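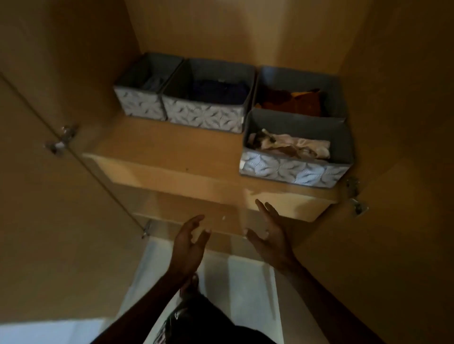
Moth traps, do they do anything or am I just feeding my own paranoia. Two jumpers wrecked since January, both merino, both folded. Everything woolly now lives in the fabric bins up on the wardrobe shelf, the leafy patterned ones, open tops, so I'm guessing that's useless?? Got a Vimetti pheromone trap, 13 caught so far.
- killara_knits

Traps only get the males. Larvae do the eating. Open bins are a buffet sorry. Zip bags, squeeze the air out, done.
- tudose88

Disagree with above. Traps tell you if you've got a problem, that's worth the money. But yeah lids.
- Aten

Never said don't buy one. Said it won't fix it
- tudose88

Freezer. Bag the jumper, leave it in a fortnight, take it out, shake it over the balcony. Did my whole stash after we moved to Killasum, chest freezer cost me $370 second hand and it's half wool half snags now. Cedar balls are rubbish btw
- woolshed_2

cedar is fine if you sand it every so often, mum's used it for years and no holes
- Aten

Your mum has tiled floors mate. Carpet's the real issue, vacumn along the skirting and inside the robe, right into the corners.
- tudose88

Ok freezer is full of bread but will make room. Do I wash them first or after?
- killara_knits

First. They go for the sweat and food bits. Dry it properly befor it goes in.
- woolshed_2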